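Sikbridge Rocketry and Space Society
Minutes of the Ordinary General Meeting held on 5 September 2020 at the Olatunji Hall, Sikbridge

Present: Femi Edet (Chair), Modupe Adeyemi (Secretary), Abimbola Olaniyan (Launch Director), Suleiman Anozie (Range Safety Officer), Jummai Nnaji (Schools and Outreach), and members as entered in the attendance book.

1. Opening
The Chair opened the meeting and confirmed that a quorum was present. Apologies were read by the Secretary.

2. Minutes of the previous meeting
The minutes of the August meeting were taken as read. Mr Anozie asked that item 6 be amended to read "recovery parachute" in place of "drogue". With that amendment the minutes were approved and signed.

3. Matters arising
3.1 The tenancy of the store at Hasport has been renewed on the existing terms. The landlord has asked that no propellant be kept there overnight. The Chair confirmed that none is.
3.2 The replacement launch rail has been delivered. It is 14 cm shorter than the one ordered and the supplier has been asked to collect it.

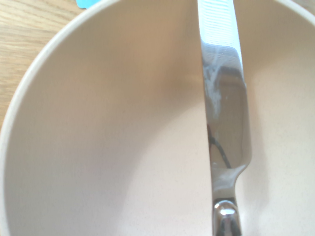 3.3 The Secretary has written to the parish council regarding use of the lower field for parking on launch days. A reply is awaited.

4. Launch Director's report
4.1 Miss Olaniyan reported on the flight of Zumari 2 in August. The vehicle left the rail cleanly and reached an altitude of 2216 metres according to the barometric altimeter. The second altimeter did not record. The nose cone was recovered with a crack along the shoulder and will be remade.
4.2 The drift on descent was greater than forecast and the airframe came down beyond the northern boundary of the site. The farmer had been told of the launch beforehand and gave access the same afternoon. Members were reminded that gates must be left as found.
4.3 Miss Olaniyan proposed that Zumari 3 be designed for a target altitude of 4000 metres, using the same airframe diameter and a longer motor casing. Mr Anozie stated that he could not support this until the present airspace permission had been extended, and that an application should allow for a full period of notice. After discussion it was agreed that design work may proceed but that no motor be bought before the permission is in hand.
Action: A. Olaniyan to circulate outline drawings. S. Anozie to prepare the application.

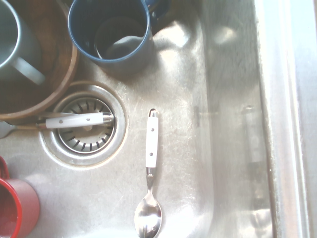
5. Range safety
5.1 Mr Anozie presented the revised safety code. The minimum distance for spectators at launches of the larger class is raised to 200 metres. The wording on misfires has been made plainer, and the waiting period before anyone approaches the pad now runs from the last attempt at ignition.
5.2 A member asked whether the code applied to static motor tests. Mr Anozie replied that tests are dealt with in a separate annex, which has not been changed.
5.3 The revised code was adopted. Proposed M. Adeyemi, seconded J. Nnaji. Carried, with one abstention.

6. Schools and outreach
6.1 Mrs Nnaji reported that the autumn talks on satellites and how they stay in orbit will be given by video link. Two schools have confirmed and a third has asked for a later date.
6.2 The water rocket kits require new seals before they can be lent out again. Purchase was approved.
Action: J. Nnaji.

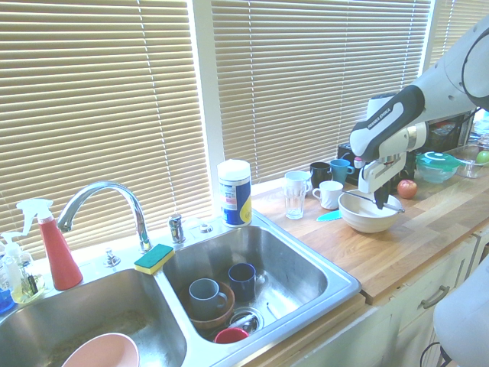
6.3 It was agreed that the public viewing evening for the space station passes be held over until the spring.

7. Correspondence
The Secretary had received a letter from a former member offering a collection of magazines on the early commercial launch companies. The offer was accepted with thanks, subject to shelf space at Hasport.

8. Any other business
8.1 The member responsible for the ground station asked that the spare antenna be returned by whoever has it on loan.
8.2 The Chair noted that the subscription remains unchanged for the coming year.

9. Next meeting
The date will be notified to members by the Secretary. Items for the agenda should reach her in writing beforehand.

Minutes taken by M. Adeyemi, Secretary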